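Sketimthorpe Residents' Board
Shared Pantry and Storage > Shelving the dry goods: pouches, boxes and the open boards

Posted by: PantryDesk_Sketimthorpe
August 6, 2020

Members are asked to review the proposed arrangement for the dry goods shelving before the new layout is adopted. The shelving consists of black metal uprights with wooden boards. The proposal has two parts.

First, granola in stand-up pouches is to be kept on an upper board, with the front panel facing out. Second, boxed snacks are to stand beside the pouches on the same board, so that breakfast items and snack items can be checked in one pass. Heavier goods would move to the boards below.

The overall allowance for the shelving remains 200 items. Comments may be entered in this thread through the end of August.

Posted by: northstair_14

Thank you for circulating the proposal. I support keeping the pouches at the upper level. I do not support placing boxed snacks next to them. A pouch has a soft base and leans when its neighbor is removed. A box does not. When the two are mixed, the pouches slide forward and the row has to be straightened again each evening.

I would ask that the boxes be given their own section on the other side of the upright post.

Posted by: Ledger_and_Lid

I must respectfully disagree with the previous member. Boxes placed at the end of a row of pouches hold the row up. In the pantry at my former building we used this method with cereal and crackers, and the rows remained in good order between restocking days.

The more serious question is depth. If pouches are stored 2 deep, the rear pouch is not seen and is not used before its date. The proposal should state whether one row or two is intended.

Posted by: PantryDesk_Sketimthorpe

Two rows are intended, with the earlier date in front. The wording will be corrected. Members who restock are reminded that new stock goes to the back.

Posted by: quietcupboard

May I raise the matter of the boards themselves? Unsealed particle board swells when it takes up moisture, and the damage begins at the cut edges. Before anything further is placed on these shelves, I request confirmation that the boards have been sealed or that liners will be supplied. The Zuneo liner was used in the laundry annex and has been satisfactory, although it must be trimmed at the corners.

Posted by: northstair_14

Liners will make the leaning worse. The surface is slippery and a pouch has very little grip. I would accept a liner under cans and jars only.

Posted by: Ledger_and_Lid

A ribbed liner would answer that objection. Clindico supplies one in a roll of 100 feet, which would cover all of the boards with some left over. I have no connection with the firm.

Posted by: PantryDesk_Sketimthorpe

The request for liners has been entered under item 1449 in the maintenance register. No purchase will be made until the layout is settled. In the meantime, any spill on a board should be wiped up at once and the goods returned to the shelf only when the surface is dry.

Posted by: mezzanine_east

I have read the thread with interest and wish to comment on labels. The proposal does not mention them. The granola pouches differ in color by flavor, and most members appear to choose by color, so a label on the shelf edge for each flavor seems unnecessary. A single label reading "Granola" would be enough. The snack boxes should be labeled separately, particularly for households with children who have allergies.

Posted by: quietcupboard

I agree as to the snack boxes. I do not agree as to the granola. Members with allergies also eat granola, and ingredients vary between flavors. A color is not a substitute for a printed label - the packaging may change without notice.

Posted by: mezzanine_east

That is a fair point and I withdraw the suggestion. Could the edge labels be magnetic? The Mitsotakis-Vlachou holders used in the tool room can be moved without leaving residue, provided the rail will take a magnet.

Posted by: PantryDesk_Sketimthorpe

The rail will be tested with one of the tool room holders and the result posted in this thread. The position is otherwise as follows. Pouches remain on the upper board, earliest date in front. Each flavor receives a label. Snack boxes stay on the same board for a trial period, and northstair_14's objection is recorded. 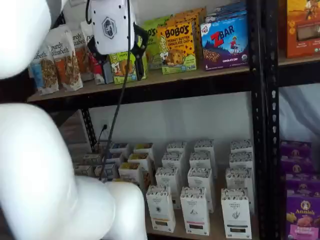
Members who restock during the trial are asked to note in this thread any row that has leaned or fallen, giving the board and the day. The placement of the snack boxes will be decided on the basis of those notes.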